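**Towel Club: notes from the back bench (May)**

Well, it's been a big month at the Standach Robotics Club, and I've got blue fluff on every jumper I own to prove it. For anyone who missed the last meeting, we've put our names down for the household round of the Skurnach Cup, and the household round this year is laundry. Folding, to be exact. I was hoping for stacking cups (we're good at cups!) but the rules came out and there it was in bold, "one small towel, folded, any method", and a groan went round the room that you could've heard from the car park.

So we've been folding towels. Or really, we've been teaching two arms to fold towels, which is a much slower way of getting your washing done. One of us sits at the controls and does the fold by hand, so to speak, and the arms do it along with you while the computer keeps a record of every wobble. Do that enough times and you've got something for the program to learn from. We set ourselves a target of 100 good folds before the holidays and I'm pleased to say we sailed past it, mostly thanks to the Year 9s, who treat it like a video game and have to be told to go home.

The blue cloth has been the best thing we've bought all year, by the way. We tried working on the bare bench first and the fingers kept skating about when they went down for an edge. With a bit of soft cloth underneath there's some give, so you can press in and scoop without the whole arm getting upset.
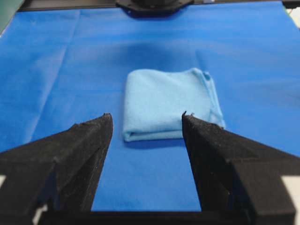 I had my first proper go at the controls on Sunday and I'd like to apologise to everyone I've ever told to "just grab the corner". It's hard! You think you've got one layer and you've got three, or you've got the towel and a good pinch of the tablecloth as well, and up the whole lot comes like a circus tent. My first fold took 18 minutes. The younger ones can do one in the time it takes me to find my glasses. They were very kind about it, though I did hear somebody humming the music they play in lifts.

A few things I've picked up, if you're on the roster for the next few weeks:

- Go in low and slow. If you come straight down from the top you'll squash the towel flat and then there's nothing to get hold of.
- Look for a thick folded edge before you go hunting for a hem.
- Smooth the blue cloth out between goes. The arms don't mind a crease in it but they'll happily pick one up.
- Please, please save your run before you reset. We lost a whole afternoon of lovely work in the first week and I still feel a bit ill about it.

And if a go is a dud, log it as a dud. We've got 654 runs on the drive now, counting the shockers, and the shockers are useful as long as they're labelled.

## Two hands are better than one (mostly)

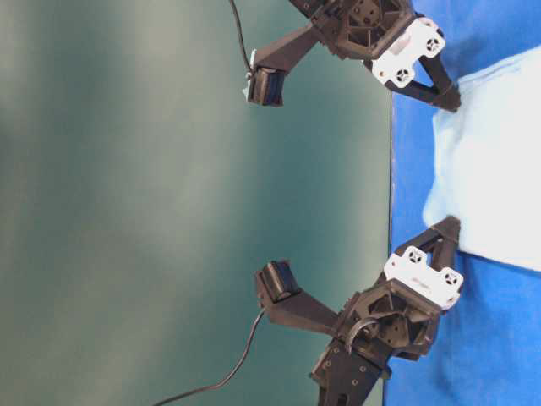 *2 min read*

Most of our trouble now is getting the pair of them to cooperate. With one arm you only have to worry about where it's going, but with two you've got to think about pulling. If they both tug at once the towel goes tight as a drum and pops out of one side, and if neither of them does you get a sad little hammock in the middle. The trick the seniors came up with is to let one hold still and call it "the anchor", and only ever move the other. It looks a bit stiff but the folds are coming out squarer, and the judges give up to 5 points for square corners, so I'm all for it.

We did have a long chat about whether to change the fingers. The Qudah team have apparently gone for soft rubber tips and swear by them, and half our lot want to copy them straight away. The other half (I'm in this half) reckon we should leave the hardware alone until after the Cup, as every change means retraining, and we've only got so many weeknights. We voted and it was almost a tie. The fingers stay for now.
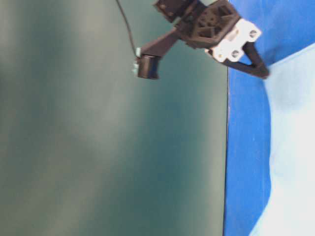 *One of our grippers, lattice housing, white bracket and all.*

Next up is the friendly against Gandine, over at their hall. They've asked us to bring our own towels, and I'll be packing the blue cloth too. If you can help load the van, come round to the side door at half past eight. Bring a jumper, that hall is freezing, and if you've got a spare lint roller at home I would love to borrow it.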